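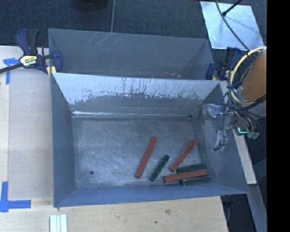 Adom Dankwa reckons we should have put lights on the Stallstead courts before we bought a single junior racket, and after this winter I'm coming around to his side. We lost so many evening sessions to the dark! Still, your grant has gone a long way - 313 kids signed up since October, and the Climbridge doubles league is full. I've spent $1,209 on nets and court hire so far. I'd love to put the next $200 toward floodlight rental, if you're happy with that. Match results from the spring ladder will come with my next report.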